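Wood block (woodworking)

A wood block, in woodworking, is a short piece of solid timber cut to a regular shape, usually with six flat faces. Blocks are used as spacers, sanding supports, toys, printing surfaces and test pieces.
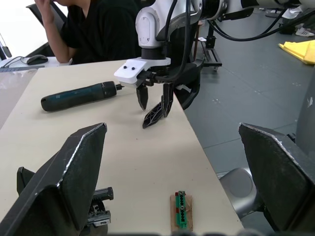 A small rectangular wooden block on a light beige tabletop.

Material
Most blocks are cut from kiln-dried stock. Beech and maple are common because their grain is close and their edges resist chipping. Pine is cheaper but dents easily. Wood shrinks and swells more across the grain than along it, so a block cut square may drift out of square as humidity changes.

Manufacture
Boards are planed to thickness, ripped to width and crosscut to length. Edges are then eased by sanding or tumbling. The Gelberg mill, which opened with 33 workers, used a tumbling drum that held 900 small blocks per load.

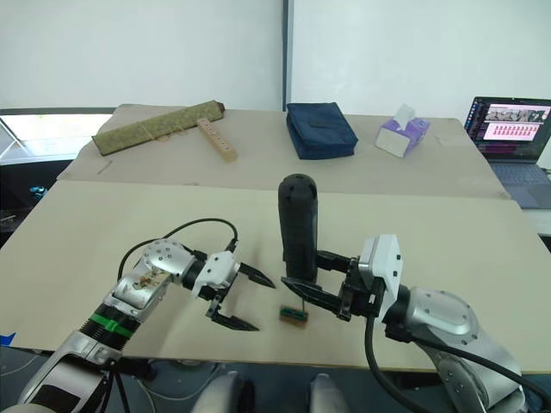 Grading is done by size and surface condition. Blocks with loose knots, end checks or torn grain are rejected or recut to a shorter length. In the Guzmán system, described by Yara Sabbagh, pieces are sorted into classes by density, with 505 kilograms per cubic meter as the lower limit for the middle class.

Storage
Blocks are kept off concrete floors and away from direct heat. End grain may be sealed with wax to slow moisture loss.

See also
Dimensional lumber
End grain
Sanding block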